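An afternoon at the Bullier toy open day, Skestitz

162 shares · 18 comments

I went to Skestitz expecting to be sold something, and I was, though it took them until nearly four o'clock to get round to it.

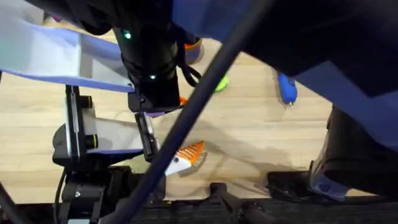 The leaflet had promised "an honest look at how good toys are made". I've been to enough open days to read that as a corridor with posters in it and a shop at the far end. Bullier's has a corridor, and it does have posters. The shop is at both ends, so you pass it before you have seen a thing.

Getting there first. The bus from the station drops you at the foot of the hill, and the signs give out at the second roundabout. I followed a family with a pushchair on the theory that they must be going to the same place. They were going to the garden centre. Allow more time than the leaflet says, and don't trust the little map on the back, which has the river on the wrong side of the road.

Entry was free. Parking wasn't, and a man ahead of me in the queue had a lot to say on the subject. You are given a paper wristband and a sticker with a slot time on it. Mine said two o'clock. We went in at twenty-five past.

The tour starts in what they call the history room. Bullier began, according to the wall, as a maker of coat pegs and moved into toys when the coat pegs stopped selling. I would have liked far more about the coat pegs. There were three in a glass case with no label, then a jump of what must be decades, and suddenly we were looking at a chart about imagination. The chart went up. It had no numbers along the bottom, and when somebody asked what was being measured, our guide said it was "more of an illustration".

After that come the toys, and here I soften a bit. The tables are a light wood with a fine straight grain, pleasant to put your hand on, and the sea creatures were what most of the children in our group wanted to get at. There is an orange and white toy fish that I thought was the best thing in the range. It's a cheerful object. You know at once what it is, which can't be said of the item sold as a seahorse, over which our group was split between a seahorse and a question mark.

The claims made for the sea creatures are another matter. We were told they help with sorting, naming, sharing, hand strength and "early storytelling". I asked how they knew. The answer was that parents had written in. I asked whether any parents had written in to say that the fish had done nothing for anyone's storytelling, and was told that it was nearly time for the paint room.

The paint room was shut. We looked at it through a window. A notice on the door said it would be open at the next event, and the tape holding up the notice had gone yellow, so I wouldn't make a special journey.

In its place we had longer in the packing area, and this was the part I enjoyed most, I suspect against the intentions of whoever planned the route. The boxes are well thought out. The flaps are cut so that you can open and close them again without tearing anything, and the set fits back inside when you have finished, a thing I have yet to manage with any toy bought for my nephews. One of the packers showed us how the paper insert is folded. She did it so fast that she had to do it twice more. No script, no chart, and the children went completely quiet.

She also told us that 1418 boxes had gone out the day before. The guide told us it was 1459. They were standing next to each other at the time and neither seemed bothered.

Then the play session, billed as the high point. You get twenty minutes and a selection tipped out on the table, and the grown-ups are asked not to direct. Within a minute all the grown-ups were directing. A father near me spent the whole time trying to get his daughter interested in a boat while she lined up everything else by colour. The staff went round taking down remarks on clipboards. I said the boat was dull and watched to see whether it was written down. It was, or something was.

The café is run by Szilágyi, who also have the place by the station. The soup was good. The sandwiches had been made some time earlier by a person with no strong feelings about sandwiches. There are not enough chairs, and the high chairs are stacked behind the till where you have to ask for them.

Finally the shop, or the second of the two shops. The big sea set is 399 in the local money, presented as an open day price. I had looked it up at home before I set off and it was the same then. The Sokine sets, which are made for Bullier somewhere else and are not mentioned on the tour at all, take up half the shelves and cost less. I turned a couple over looking for where they came from and couldn't find it. The woman at the till didn't know either, but offered to look into it if I left an email address. I did. Nothing so far, apart from the newsletter.

Would I go again? With a child between three and six, on a wet day, if the paint room was open, possibly. For an adult who wants to see how toys are made, there's very little making to be seen. You get packing, playing and paying, and the first of those is over too quickly. Go late in the afternoon when the groups are smaller, ask the packers your questions and leave the guide's chart alone.

I did buy a fish. It lives on the kitchen windowsill and has told me no stories yet.

18 comments · Share this · 162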